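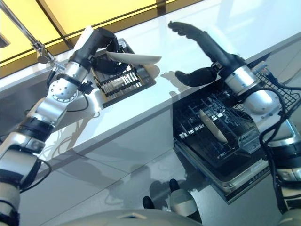

Limescale is the first thing I fight in every kitchen, and in Malville the water is very hard. If you leave drops to dry by themselves, they make gray rings, and after one month the rings do not want to go away. On a glossy white countertop you see them only when the light comes from the side, so many people think the surface is clean. A dish rack set into the counter, next to the dishwasher drawer, needs the same attention, especially at the joint where the rack meets the counter. Wipe this joint every evening with a dry cotton cloth.

For old rings I use citric acid. Put 2 teaspoons in 200 ml of warm water and stir until it is clear. Test it first in a hidden corner. Never use it on marble or other natural stone — my neighbor Nomvula Mnguni lost the shine of her windowsill in this way. Lay the wet cloth on the ring for 4 minutes, then rinse well and dry.

The kettle is easier. Pour in the same mixture, bring it to a boil, switch off and wait until it is cool. Rinse two times before you make tea.

For faucets, wrap a thin cloth around the base and hold it with a rubber band. An old toothbrush reaches behind the handle. I do not buy the Griltex sponges anymore for this work, they left small scratches on my chrome.

White plates with gray lines are a different problem. These lines come from knives and forks, and citric acid helps only a little. Baking soda with some drops of water, rubbed softly with a finger, is better.

Next time I will write about the shower door, as Pieter Mahlangu asked me in November.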